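Up way too early, considering we got back from Garkham after midnight. The short film festival opened last night and I finally got to see the Marjatta Riihimäki retrospective I've been going on about since May. They gave her the lifetime award before the screening (a glass thing, very heavy by the look of it - she put it down on the floor by her chair and left it there the whole evening). Her speech was over in 2 minutes and most of it was thanking the man who drove the equipment van on Badberg.

And Badberg itself! I'd only ever seen it on my old tape with the washed-out color, so I had no idea the barn in the opening is green. Green! All these years I had it down as gray. The new print is gorgeous, and the long walk to the ferry had me in tears again, even with the guy behind me working his way through a bag of chips.

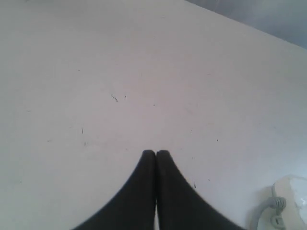 Afterward there was a Q&A and I chickened out of asking mine. I wanted to know why she dropped the sister from the second half, because in the script book she has 4 more scenes and they're good ones. A woman in the front row asked about lenses instead and that ate up most of the time. Row G is murder on the knees, by the way. Must book an aisle seat for the next one.

Tonight is the shorts program, 5 of them, and I'm mostly going for Skamville. The blurb makes it sound dreadful but Verstraete shot it, and I'd watch that man film a parking lot. Doors at seven, so dinner will have to be a sandwich on the 63 bus again. Need to find my pass first - I had it in my coat last night and now it's not in either pocket.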